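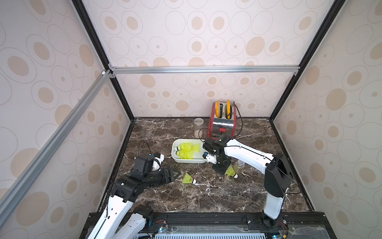 Toaster on a brown marble work surface. Small kitchen appliances are now routinely sold with paid protection plans.

Enditz Questions Value of Protection Plans on Small Appliances

Review of seven plans finds overlapping coverage, slow claims and a good deal of wishful wording

FOR RELEASE IN JULY

Enditz, the independent household buying advice service, today published its review of protection plans sold with toasters, kettles, blenders, coffee makers and other small kitchen appliances. The review covers seven plans offered at the checkout, in stores and online. Enditz does not recommend any of them for a typical household. It found one plan it would call fair and six it would call hard to justify at the price charged.

The full review, "Covered for What?", is free to read on the Enditz website. It was paid for out of subscriber fees. No seller, maker or plan provider gave money toward it or saw it before publication, although all of the providers were sent a list of factual points to check. Four replied.

"We went in ready to be told we were wrong," said Malachy Flanagan, who led the review. "A plan on a refrigerator can make sense for some people. I was willing to believe a plan on a kettle might too. Then I read the terms, and I had a lot of trouble working out what the customer was getting for the money."

What the plans say and what they cover

The word that troubled reviewers most was "complete." It appears on the front page of the brochure for five of the seven plans. In all five, the terms that follow remove cosmetic damage, scale buildup, worn seals, cords, removable parts and anything the provider decides is "gradual deterioration." On a blender, removable parts means the jar, the lid and the blade. What is left is the motor base, and the motor base is already covered by the maker's own warranty for the first stretch of the plan.

That overlap is the review's main complaint. Every plan starts its clock on the day of purchase. A customer who buys a plan with an advertised length of two years, on an appliance whose maker already covers the first of them, is paying for a period in which the provider will mostly pass them along to someone else. Three of the brochures mention this in small type. Two bury it in a list of definitions. The rest say it in plain English on the page before the signature, and Enditz gives them credit for doing so.

Darnorance, whose Kitchen Care plan is the most widely sold of the group, told Enditz that its coverage "adds value from day one" through a helpline and a power surge benefit. Reviewers read the surge benefit closely. It requires the customer to show that the appliance was plugged into a surge protector at the time of the fault. Enditz asked Darnorance how many surge claims on toasters it had paid. The company said it does not break out claims by product.

It may well be true that it doesn't. It is also a convenient thing not to know.

Claims on paper

The review did not stop at the brochures. Enditz asked subscribers who had filed a claim on a small appliance to share their letters, emails and call notes. Reviewers then followed 11 of those claims from first contact to a final answer, with permission from each customer.

Eleven is a small group, and Enditz is not presenting it as a survey. The customers chose to come forward, and people with a complaint are more likely to do that than people who were happy. The review says as much in its opening section, and readers should keep it in mind when they see the figures repeated elsewhere.

With that said, six of the claims ended in a refusal. In two of those, the reason given in the final letter was different from the reason given at the start. One customer was told that her coffee maker had failed through scale buildup, which was excluded, after first being told the model was not on the plan at all. Another was asked to mail a toaster oven at his own expense to a service center, and the shipping quote came to more than he had paid for the oven.

The claims that succeeded were mostly settled with store credit. Only one produced a repair. Several customers said the credit was for the "current market value" of the appliance, a figure set by the provider, with no explanation of how it was reached.

"I don't think anyone at these companies is sitting in a back room plotting against people who own toasters," Flanagan said. "I think the product is priced for the seller, and the paperwork has been left to grow wild. The result for the customer is about the same either way."

The sales pitch

Enditz also looked at how the plans are offered. Reviewers made purchases at stores and websites and wrote down what was said to them. Staff at most stores were polite and dropped the subject after one "no, thank you." Websites were pushier. At one online store the plan was already in the cart when the reviewer reached the payment page. At another, the button to decline read "No, I'll take the risk."
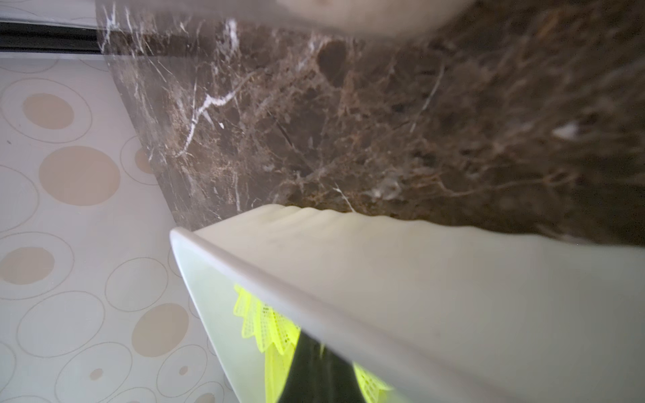 Pressure at the register is an old trick, and a shopper who has bought a television in the past couple of decades will recognize it. What has changed is the size of the item. When a plan is offered on an appliance that costs less than a family dinner out, the price of the plan can look like loose change, and people say yes without reading anything. Enditz believes this is the whole point of offering it.

The Stefanou chain of housewares stores was the one retailer in the review that trains its staff to mention the maker's warranty before bringing up a paid plan. Achilleas Papadakis, head of customer service at Stefanou, said the change followed complaints from shoppers who felt they had paid twice for the same thing.

"Our plan sales went down after we started doing it," Papadakis said. "We expected that. We still sell the plans, and some customers do want them. I would sooner they know what they're buying."

Enditz welcomes the change and would like to see it copied. It also notes that Stefanou continues to sell a plan that the review marks as poor value, and that knowing what you are buying does not make it any cheaper.

A word about apps

Several providers now point customers to warranty tracking apps. The one mentioned most often is Vusix, which lets users photograph receipts and sends a reminder before coverage runs out. Reviewers found it easy to use and were pleased with how it read faded receipts. They were less pleased to find that the reminders come with an offer to buy more coverage, and that this offer cannot be switched off without turning off the reminders too.

A folder, an envelope or a kitchen drawer will hold a receipt just as well. The app is free, and people who like it should use it. They should read the reminders with the same care they would give to any other advertisement.

What Enditz suggests

Enditz is not telling people never to buy a protection plan. For most small appliances, though, it suggests the following.

Read the maker's warranty first. It is usually in the box and nearly always on the maker's website.

Check whether your credit card adds coverage. Some cards do, some used to and have stopped, and the only way to know is to look at the current terms.

Ask the seller what happens to a claim in the first year, and ask to be shown the answer in writing.

If you have already bought a plan, look up the cancellation period. All seven plans in the review allow a full refund for a short time after purchase.

Consider putting the price of the plan in a jar. A household that turns down the plan on every small appliance it buys may find that the money saved covers the next toaster.

What Enditz wants changed

The review closes with requests to sellers and providers. Enditz wants plans to begin on the day the maker's warranty ends, or else to be priced for the shorter period. It wants plans taken out of online carts unless the customer puts them there. It wants refusal letters to quote the exact term relied on, and it wants providers to publish the share of claims they pay for each type of appliance.

Two providers told Enditz they were "reviewing" their brochures. Enditz has heard this word before. It will read the new brochures when they exist and will update the review if they are any better.

Darnorance said in its written reply that it "does not recognize the picture presented" but did not dispute any of the factual points it was sent. Its reply is printed in full at the end of the review.

About Enditz

Enditz publishes buying advice on household goods and the services sold with them. It buys the products it reviews at full price, carries no advertising and takes no commission on sales.

Media contact

Malachy Flanagan is available for interviews by phone in the mornings until 11 a.m. and by email at other times. Requests should be sent through the press page on the Enditz website. Copies of the seven sets of plan terms, as they stood when the review was written, are available to reporters on request. Customer letters are not being released.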